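Zerbridge Workshop Notes
Home | Benches | Finishes | Adhesives | Storage | Contact

Leveling and Refinishing a Small Worktop
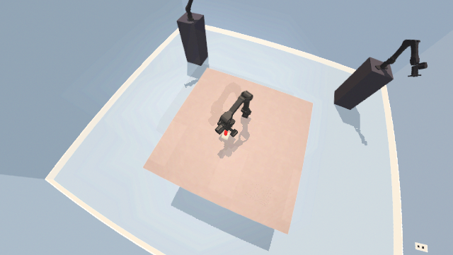 Check the top for flatness before touching the finish. Lay a straightedge along both diagonals, then along each side, with a light behind it. A gap that takes a sheet of printer paper can be left alone. A gap that takes a folded sheet should be dealt with at the legs first. Many tops that look warped are only being pulled out of shape by one tight corner bolt.

Loosen all the corner bolts by half a turn, let the table stand overnight, and measure again. Retighten in opposite pairs.

Cleaning

Wax and silicone polish will ruin any new coat. Wipe the surface with mineral spirits on a white cotton rag, turning the rag often, until it comes away clean. Follow with warm water and a drop of dish soap, then plain water. Dry at once. Spread used rags flat outdoors until they are stiff. A heap of rags soaked in drying oil can heat up and catch fire on its own.

Sanding

Start at 120 grit if the old finish is sound and at 80 if it is flaking. Finish at 220 for paint or varnish. Going finer leaves too little for the coating to hold. Vacuum between grits – one stray coarse grain will leave curls that only show after the first coat. Tops made before 1978 may carry lead paint. Test before sanding, and do not dry sand if the result is positive.

Coating

Three thin coats hold up better than two heavy ones. Work in a room at 65 to 75 degrees F, out of direct sun. Stir the can slowly with a flat stick and do not shake it. Strain the last third through a paint filter.

We use the Lorente satin varnish, cut with thinner for the first coat only. The Skisura water-based version dries faster but raises the grain, so plan on a light rub with a gray pad after coat one. Allow 25 days before leaving anything heavy or rubber-footed on the surface. Rubber can stain a fresh coat, and the mark goes all the way through.

Last updated: February
Questions: use the contact form | © Zerbridge Workshop Notes | Back to top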